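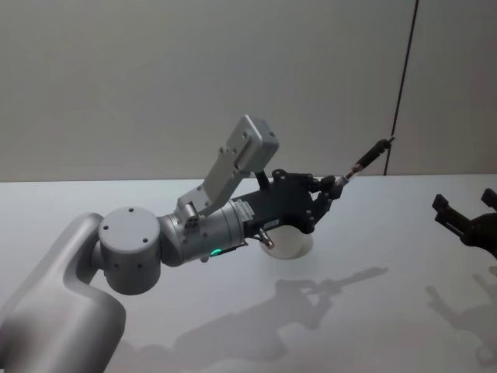

Chapter 2
Getting a Grip: How We Hold a Pen

Pick up a pen. Any pen will do, even the chewed one at the bottom of your bag. Before you read another line, look at your fingers. Which ones are touching the barrel, and which are only along for the ride?

You have probably done this many thousands of times without a glance, and yet there is so much going on! A pen is a slim, smooth stick that wants to roll, tip and slide. To write with it you have to stop it from doing all those things and still let the point travel freely over the paper. Squeeze too hard and your letters go stiff. Squeeze too little and the pen swings around in your hand the moment the tip meets the page.

In this chapter we take that small everyday act apart. We start with friction, the force that keeps the barrel from slipping, and with the reason a rubber sleeve feels so different from bare plastic. Then we come to my favorite part, the angle. A marker held upright and the same marker leaned well over behave like two separate tools, and by the end of Section 2.3 you will be able to sketch the forces on each of them.

Yurani Betancur's handwriting class in Dranitz gave us a wonderful set of notes to work from. She asked 24 adult students to write the same sentence with a pencil, a ballpoint and a fat felt marker, and to write down where their hand felt tired. We will come back to their answers in Section 2.4, and some of them surprised me (one student was most comfortable with the pen between her first and second fingers, a grip I have used ever since).

You will need a sheet of plain paper, a marker with a cap, a rubber band and a flat table. Keep them beside you as you read.

Warm-up

Write your name three times: first holding the marker close to the tip, then in the middle, then as far back as you can manage. Keep your wrist on the table each time. Save the sheet, as you will measure the letters in Section 2.1.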